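Subject: Re: [bag-sewing] Zipper pouches and totes for the April sale
Date: July 11, 2019

A member wrote:
> We sold out of pouches in April and I want to make more.
> What zippers do you use, and do you wash the canvas first?

I buy nylon coil zippers by the yard from Skiden, in packs of 100 pulls. Cut them long and trim after sewing. Metal ones break my needles.

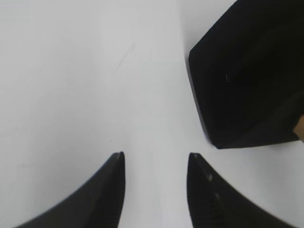
On washing, yes, I do it every time. Mevach canvas shrank on me once and the lining ended up baggy. Wash warm, dry it, then press before you cut.

For a small pouch I cut the outside 7 inches tall and leave 2 inches at each end of the zipper. 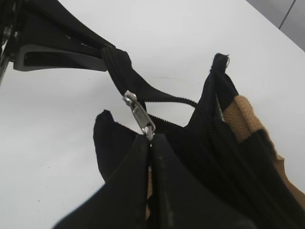 Use a long stitch for basting the tape - I set mine at 4 - and go back to a normal stitch for the seam. Open the zipper partway before you close the sides or you can't turn it.

Black thread from Drelteo has been fine on dark fabric. It does shed lint, so brush out the bobbin case. 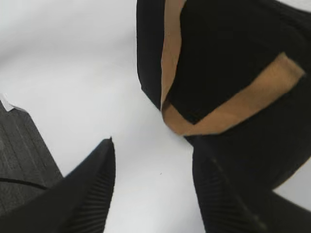
White tabletop, July

If you also want totes, box the corners before the lining goes in. I skip interfacing on heavy canvas and topstitch the rim twice.
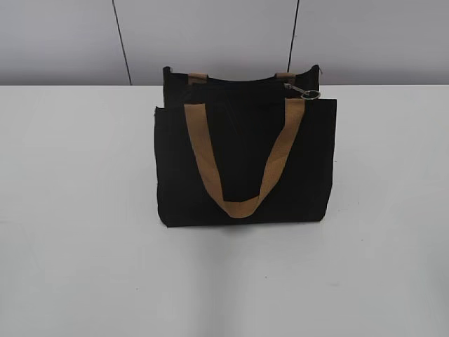 Sirko wrote:
> I'd still put interfacing at the handles. Mine pulled loose without it.

Fair point. I'll try a patch there on the next batch and post the pattern pieces when they're drawn up.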